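Squeaky stairs in an old house – talc, screws or just live with it?
Home & Repair > Floors and Stairs

gristham_porch
Joined: September
Hello all, first real post from me after reading along for ages (you folks got me through a whole bathroom, so thank you!). We moved to Gristham in the spring and the stairs up from the hallway squeak so badly that I can't get a glass of water at 2 in the morning without waking everybody. It's worst on the third step and the one right under the landing. Treads are wood, no carpet, and I can't get at the underside because it's closed in. I've read talcum powder, I've read screws, and my brother-in-law says leave it alone, it's a burglar alarm. What would you do?

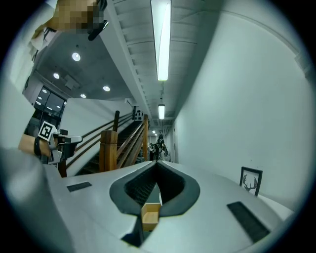
In the hallway, small cardboard box and all.

mfinanga26
Welcome! I'd start with the talc, truly. Work it into the joint at the back of the tread with an old paintbrush, walk up and down a good while, then wipe off the extra. Ours stayed quiet for 6 years, and all it cost me was a little powder and a very dusty pair of socks.

Treadwell_Pat
I have to disagree, friendly as always. Powder hides the noise and the tread keeps moving. Find where it moves, drill a pilot hole, and put 2 trim screws down into the riser, angled toward each other. Fill the holes and you'll never see them again. I did my mother's whole staircase on a Tuesday and was home for supper.

mfinanga26
Fair enough, Pat, but drilling old treads from the top makes me nervous. I split one that way and I still think about it – that was a beautiful piece of oak.

gristham_porch
Oh dear, now I'm torn! A carpenter from Gravano quoted me 300 just to open up the underside and look, so I'd love to try something myself first.
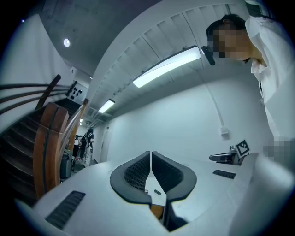
I did walk every step last night with a pencil and some masking tape, marking the noisy spots, and most of them are near the wall side. Does that change anything?

Treadwell_Pat
It does help. Near the wall it's often the tread rubbing where it meets the side board. Try the powder there first (yes, mfinanga, you can frame this post) and save the screws for the middle.

avex_attic
Whatever you do, wait until the heat has been on a few weeks. My stairs sing all winter and hush up by June.

gristham_porch
Powder this weekend, then. I'll report back on the third step!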